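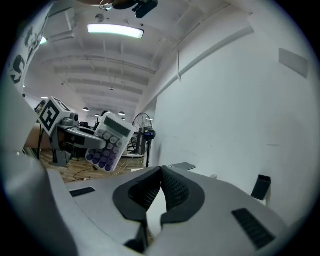

*The calculator in the left-hand gripper, at the Cudard workshop.*

When I first wrote to Shinji Yagi about his hand-held grippers, he wrote back within the hour, and then again the next morning with a much longer letter about finger pads. He and Xóchitl Solís have been building the pair since July at Cudard, the shared workshop where they both rent bench time, and they call the whole project Drerketti, a word Xóchitl made up while she was on hold with a parts supplier.

The plan is to have a person do ordinary desk chores with a gripper in each hand, record it all, and later teach a small robot arm at Shinji's house to do the same. The arm is still in pieces in his garage. He seems very relaxed about that.

"I started with the arm, like everybody does," he told me, pouring us both more tea. "I spent the whole spring on it and I had nothing to teach it! Xóchitl finally said, put that away and let's build the hands first, and of course she was right, and of course I argued for a week."

The white cubes with the black square patterns were her department. They let the software work out where each gripper is, and getting them to sit firmly on the housing took four tries. "The first ones wobbled," she said. "You'd set the gripper down on the table and the computer thought you'd waved at it." 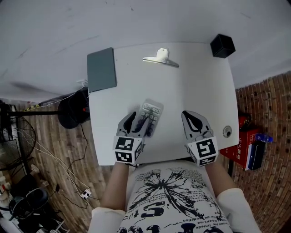

## Learning to pick up a calculator

They settled on desk things early: a calculator, a binder clip, a pen holder. Xóchitl likes the calculator best (she says it has opinions) and Shinji likes it least. It's flat, and he finds it hard to get a finger under the edge without sending the thing sliding away from him.

"With my own hand I don't think about it at all," he said. "Then I pick up the grippers and I'm a toddler again. I push, I chase it across the table, I say a few words in front of the microphone that we have to cut out later."

So far they have kept 231 recordings, and Xóchitl has watched every one, usually at home with her dinner. She throws out any where the markers go missing for too long.

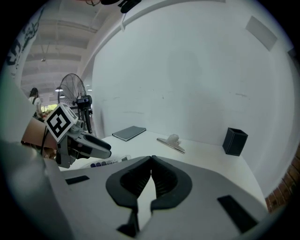
The pads have been Shinji's own long romance. He went through a stiff rubber that let go of everything and a very soft one that tore at the base, and he will happily tell you about both until the kettle boils again. He likes the ridges on the ones they use now, though he'd still like a little more give near the tips.

I asked whether the two of them ever get tired of moving the same few things around a table. Xóchitl laughed and said she did, by late afternoon, most days. Shinji thought about it for quite a while.

"My arms get tired," he said. "The grippers are heavier than I wanted. I'm going to fix that next, before I open up the garage."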